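Kira Bench Cell: Simulated Scene and Setup Record

Data card and maintenance notes, Rasisley release

Summary

This package contains the simulation model of the Kira bench cell, the episode logs generated with it, and the setup record that both depend on. The cell consists of a single arm mounted sideways on a tall post, a perforated base plate, a slotted bench device, and a multiwell plate held in a black tray. The record is maintained by the Espinoza group. Questions about its contents should be addressed to Fulgencio Cifuentes.

The package is intended for users who need to reproduce the cell geometry, check a controller against it, or carry out the alignment procedure in simulation before doing so on hardware. It is not a benchmark, and no ranking of methods should be drawn from it.

Contents

scene/ holds the arm, post, plate, device and tray models, together with the room.
episodes/ holds 2,431 logged episodes, of which 1,413 begin from the reference pose.
calibration/ holds the joint offsets and fixture transforms in current use.
checks/ holds the scripts named in the procedure below.
CHANGES lists every edit to the fixture transforms since the first release.

Joint positions, commanded velocities, gripper opening and contact forces are stored for every time step. Rendered views are stored separately and may be omitted from a download without affecting the checks.

Mounting

The arm is carried on a flange at the upper part of the post, and the base joint projects horizontally. Gravity compensation must therefore be configured for a side mount. The default configuration supplied with most arm drivers assumes a floor mount and will produce a steady sag at the elbow. Load calibration/mount_side before enabling any joint. If the sag remains, confirm that the mount file was read before the controller started.

The world origin is the rear left corner of the base plate, at its upper surface. Earlier drafts placed the origin at the foot of the post. Files from those drafts carry no origin field and must be converted with checks/shift_origin before use.

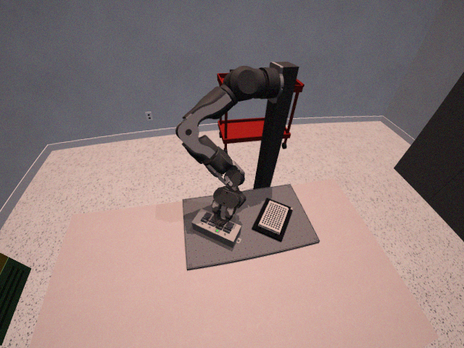
Fixture transforms

The device and the tray each have their own transform, and neither is square to the plate. Both rotations are deliberate and must be preserved. Users who replace either fixture should measure its pose again and enter the result in calibration/fixtures. Values should not be copied from the previous fixture, even when the replacement is of the same type.

Alignment procedure

1. Load the scene and move the arm to the reference pose.
2. Run checks/joint_zero. Record the reported offset for each joint.
3. Lower the gripper toward the top of the device at the slow rate, with the contact threshold set to its low value.
4. Stop at first contact and compare the reported height with the height stored in the device transform.
5. Repeat steps 3 and 4 at the remaining check points.
6. Raise the arm clear of the device before moving toward the tray.
7. Run checks/tray_corners and save the output with the calibration file.

The full procedure produces 23 values. A calibration file with fewer is rejected at load time. In the April revision the limit of 21 was raised when two tray values were added, and files made before that revision must be completed by running step 7 again.

Routine care

The Skurketti parts list used for the physical cell is mirrored in scene/parts. Where a part is changed on hardware, the corresponding entry is to be updated in the same working session. Finger replacement requires a full alignment. Replacement of the tray alone requires step 7 only.

The nightly checks run against the current calibration file. The Saturday run also replays a fixed set of episodes and compares final joint positions with the stored values. A difference beyond tolerance suspends new episode generation until the cause is entered in CHANGES.

Known issues

Contact force is overstated when the fingers touch the edge of a slot. The collision mesh of the device is coarser than its visual mesh at these points.

The wells of the multiwell plate are visual geometry only. The collision model treats the top of the plate as a flat surface, so insertion into a well cannot be studied with this release.

The cart and the other room objects have no collision geometry. A planner that relies on the scene file alone may return paths that pass through them. Workspace limits are set in calibration/limits and should be left enabled.

Cable routing is not modeled. Wrist rotations accepted in simulation may be unsuitable for the physical arm.

Corrections

Proposed corrections should include the calibration file, the output of checks/joint_zero, and the version string printed at startup. Changes to fixture transforms are reviewed by the Espinoza group before they are merged. Changes to documentation may be submitted directly.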